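Grasping transparent things, part two

In my last post I wrote that our policy was afraid of glass. It came down to the table well, and then it closed the fingers too early or too high. Funmilayo Olaniyan from our group suggested that we stop using the depth channel and train only on the wrist camera. I did not believe much in this idea, but we tried it with 605 demonstrations.

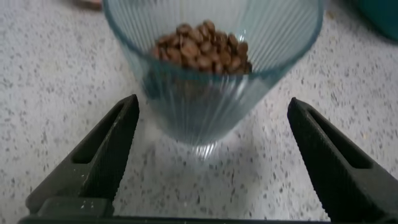

Wrist view with a ribbed glass of coffee beans between the fingers.

The ribs are difficult for the network, as they bend everything behind them. Still, the new policy succeeded in 14 trials of 20. The old one, with depth, succeeded in eight. Most of the failures that remain are small slips during the lift - the fingers close at the correct place, but with too little force.

In August I will repeat the test with the Lins gripper, which has softer pads.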